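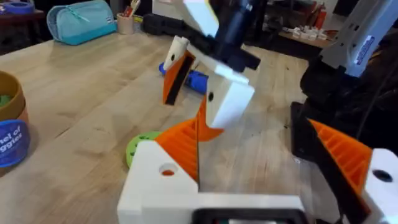

Pass the peas, and mind the felt tips

Toy vegetables have grown up a bit, and the kitchen table is a better place for them than the toy kitchen ever was

I have spent most of this summer with a pretend aubergine in my coat pocket. I didn't put it there. My daughter did, on a walk, and by the time I found it I had got rather fond of the weight of it, so it stayed. It has been to the dentist and the tip. It came with me to Emcombe, where I went to find out why so many of us are buying small pretend vegetables for our children (and, all right, a few for ourselves).

Emcombe is a good place to ask. It's a hilly little town with one long street, and two thirds of the way up is Zeman, a toyshop that gives its whole front window to play food. When I visited there were carrots stacked like logs and a cabbage whose leaves came off one at a time. In a shallow tray near the door were the slices, sold singly: tomato, beetroot, courgette, something pale that I took for turnip and was told was celeriac. Celeriac! I grew up with a plastic fried egg and a hollow orange banana, and I loved them both, but I would have given the pair of them for a slice of celeriac.

The shop tells me slices sell faster than anything whole, and has a theory about it that I've come to share. A whole carrot is only ever a carrot. A round green slice can be cucumber at breakfast and a lid by lunch, then a coin, a wheel, a hat for a bear or the pond in a farmyard. Children seem to see this instantly. Adults take a while longer. I bought three slices and they have done more work since than the rest of our toy basket put together.

Out of the corner kitchen

Most of us meet play food as part of a play kitchen, one of those knee-high affairs with a hob painted on and a door that comes off its hinge in the first week. I have nothing against them. Ours was passed down from cousins and is still going. But look at where the vegetables are by teatime and I'd bet they aren't in it. They are on the big table, in among the post and the pens, because that's where the people are.

And the big table is a wonderful place to play. There's real height to it, for a start. A child kneeling on a chair can see everything at once and reach nearly all of it. A wooden top is best, I think, a pale one if you have the choice, as the colours stand out so well against it. A line between two boards is a ready-made road. It will also be the edge of a field, or the wall between your shop and my shop, over which no radish may pass without payment.

Then there is everything else that lives there. A pencil case lying on its side has a long flat back that makes a very decent shop counter, and with the zip open it's a cave. Marker pens are leeks, obviously. They are also fence posts and candles and people, and if you line up enough of them they are a queue. None of this needs setting up. I've read a good many articles that tell parents to lay out an "invitation to play" on a linen cloth, and I've tried it, and my daughter thanked me very politely and went to find the pens.

The joy of a tub

I should say something about storage, as I've become a bore on the subject and would like to share it out.

Play food should live in a tub. I mean an upright one, the sort of thing biscuits or drawing pencils might come in, tall enough that you have to tip it or put your arm in. Flat boxes with a moulded place for each piece look marvellous in the shop, and at home they turn clearing up into a jigsaw. Baskets are better, though thin things slip through the weave. A tub keeps the lot, stands happily at the end of a table through supper, and makes that terrific noise when you empty it out.

Kevar, a two-person workshop on the lane behind the church in Emcombe, makes wooden vegetables and nothing else, and for its first few years it sold them in trays. Then it changed over to tubs, and customers started writing in to say their children had begun playing with the things again. The vegetables were exactly the same. The workshop puts it down to the tipping. When everything comes out in a heap you have to look through it, and while you're looking for the onion you come across the sweetcorn, and now the game is about sweetcorn.

I was allowed to stand in the workshop for a morning and I could have stayed a week. It smells of beeswax and warm dust. There are 34 vegetables in the range, from asparagus to yam, and each begins as a real one bought from the greengrocer, drawn in pencil from several sides and then simplified until, as they say there, it would still be a parsnip if you met it in the dark. The drawings are pinned up over the bench in rows. I liked the broccoli best: seven versions of it, each plainer than the one before, the last hardly more than a cloud on a stick, and that's the one they make.

Colour takes them longest. Real vegetables are blotchy and speckled and seldom one green all over, and a toy painted flat can look like a bit of a traffic light. So a courgette gets its flecks by hand, and a radish is left paler at the root. They had a tray of peppers drying on the day I came and no two were the same. I asked whether customers minded. Some do, apparently, and ask for a matching set. Most write back to say which one is the favourite.

What children do with them

Before I went I had asked readers of this magazine to tell me what became of the play food in their houses, and I had roughly 200 replies, many with drawings. Thank you for all of them. I read every one, some aloud.

Soup came first by a mile. Soup is made in hats and wellingtons and the drum of the washing machine. One reader's son makes it in a pencil case, carefully, then zips it shut to keep it warm. Next came shops, in which prices are fierce and change often. There was a vegetable hospital in which only root crops were admitted. A pair of sisters in a flat with no garden have an allotment along the length of the dining table, with a ruler for a path and a row of blue pens standing in as water. They plant in the morning and have to harvest by six so that supper can be laid. I think about that allotment a lot.

A fair few of you said the same thing in different words, that the best games came when the toys got muddled up with something else. I was glad to see it written down. We tend to sort things, food with food and bricks with bricks and pens in the pen pot, and it does make for a calmer cupboard. But a leek alone in a box of leeks hasn't got much to do. Put it down beside a stapler and somebody small will have an idea.

If you're starting from nothing

You need very little. I'd begin with five or six pieces, choosing shapes that are as different from each other as you can find: something round and flat, something long, something with leaves, something that rolls. Rolling matters more than you'd think. A tomato that goes off the end of the table is a whole episode.

Mix your materials too. Wood is lovely in the hand and clatters well. Felt is quiet, good for slices and lettuce, and easy to make if you can manage a blanket stitch (Cetden, the stationer opposite the toyshop, keeps a drawer of felt squares next to its pencil cases and will let you hold one green against another for as long as you like). Plastic is cheerful and goes in the bath. Salt dough is nearly free. It chips, but a chipped mushroom looks more like a mushroom.

For very young children, stick to big pieces and leave the thin slices and pen caps until later. Check the age mark on anything you buy.

Don't bother with a knife and board straight away. The cutting sort, held together in the middle with a fastening, are hugely satisfying and I wouldn't be without ours, but they do tend to be about cutting. Bring them in once the rest are well loved.

And let a few real things into the tub. We have a walnut in there and a cork. There was a real sprout for a time last December, which I recommend, for a day.

I came home from Emcombe with a Kevar parsnip, two felt lettuce leaves that I'd sewn on the train, and the aubergine, which had been admired in the workshop and had its stalk touched up for nothing. I tipped the lot out next to the laptop and the gas bill. The parsnip was a boat by half past five. It was still a boat at bedtime, moored against the pencil case with a rubber band, and I was asked very firmly to leave it there overnight because of the tide.

First published in our September 2020 issue. Zeman and Cetden are both on the main street in Emcombe. The Kevar workshop sells from its door in the mornings and by post.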